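**Grimach releases teleoperated packaging-sorting demonstrations and updates its two-arm teaching station**

April 2022 – Grimach, the robot teaching company based in Flavolness, has released a set of 3,542 demonstrations recorded by human operators working a two-arm robot by remote control. The set covers the handling of light, irregular packaging waste such as card and paper. It is published together with version 4 of Ostura, the software the company uses to record, check and replay demonstrations.

The release is meant for research groups and for integrators who train control policies from recorded operator motion. It can be requested from the company free of charge for non-commercial work. Commercial terms are available on application.

**Background**

Card and paper are awkward for conventional pick-and-place programming. A sheet of tissue has no fixed shape, and a torn piece of card may fold, slip or turn as soon as the fingers close on it. Writing a separate rule for each case takes a long time and the result tends to fail when the next batch of material arrives.

Grimach's approach is to have a person perform the task through the robot. The operator sits at a separate desk and moves a pair of hand controllers. The arms at the table follow. Joint positions, gripper opening and the pictures from the cameras are stored against a common clock, so that each image can be matched to the command the operator was giving at that moment.

Operators are not given a fixed order of movements. The written instruction for each task states the starting layout and the finished state, and leaves the grasp to the person at the controls. Where an item is dropped, the operator may pick it up again and carry on. Such recordings are kept and marked as recoveries.

"We used to throw the recoveries away," said Mervyn Marsden, head of demonstration at Grimach. "That was a mistake. A policy trained only on clean runs has never seen a piece of card lying in the wrong place, and it does nothing useful when it meets one. The recoveries are now the first thing our customers ask for."

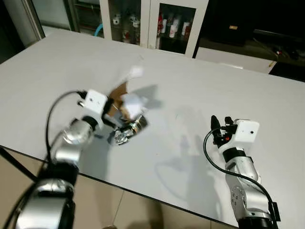

*Two-arm station during card and paper handling: the left gripper holds brown cardboard and crumpled white paper in motion. A camera module is mounted at each wrist.*

**Recording and checking**

Each demonstration contains three camera streams: one from the head position, looking down on the table, and one from each wrist. The head view gives the position of both arms relative to the work surface. The wrist views show the area in front of the fingers and are used mainly for the last part of the approach, when the gripper or the other arm may block the view from above.

Thin material moves quickly in the fingers, and motion blur is common in the head view. The company does not remove blurred pictures from the set. Version 4 of Ostura adds a blur score to every picture, and users can set their own threshold when they load the data. Earlier versions offered a single on-off filter, which discarded much of the motion that integrators wished to study.

Version 4 also changes how delay is handled. Remote control introduces a lag between the hand of the operator and the arm at the table, and the lag varies with the load on the network. The software now stores the command as sent and the command as received in separate fields. Files recorded under version 3 can be converted with the supplied tool, but they hold the received command only, and the sent field is left blank.

Every recording is reviewed by a second person before it enters the set. The reviewer marks the start and end of each grasp, notes which arm was used, and assigns one of six outcome codes. If the reviewer and the operator disagree on the outcome, the recording is held back until a third person has looked at it. Recordings that stopped early for safety reasons are supplied in a separate folder and are not included in the published total.

**Teaching by hand**

The station also supports direct hand guidance. In this mode the arms are made compliant and the demonstrator takes hold of the forearm and moves it through the task. Hand guidance gives good results for slow placing movements and for setting the height of the fingers above a surface. It is less suited to work with both arms at once, as one person can seldom guide the two sides evenly, and the demonstrator's own hands and sleeves appear in the pictures.

For those reasons all demonstrations in the present release were made by remote control. A smaller hand-guided set, covering placing only, is in preparation and is planned for October.

"People ask which method is better, and I don't think the question has a general answer," Marsden said. "If I want a careful approach to a tray, I will take hold of the arm and show it. If I want two grippers working on the same bit of paper, I want the operator at the desk – with the lag measured and written down."

**Early use**

Mujić, a maker of sorting equipment for small recycling sites, has had access to a preliminary copy of the set and is using it to train a grasp selector for mixed paper and card. The firm supplied comments on the outcome codes, and the code for a partial grasp was split into two as a result. One now covers an item held by its edge, and the other covers several items lifted together when only one was wanted.

Mujić will continue its tests on its own machine. No performance figures are being published at this stage.

**Availability**

The demonstration set and the version 4 conversion tool are available now. Requests should state the intended use, the storage format required and whether the blur scores are needed as a separate table. Existing Ostura licence holders receive the update at no charge. Version 3 will continue to receive fixes until October, after which support will end.

**About Grimach**

Grimach designs teaching stations and recording software for two-arm robots. Its work covers remote operation, hand guidance and the review of recorded demonstrations. The company is based in Flavolness.

**Press contact**

Press Office, Grimach, Flavolness
Technical questions about the file format should be marked "Ostura 4" for the attention of Mervyn Marsden.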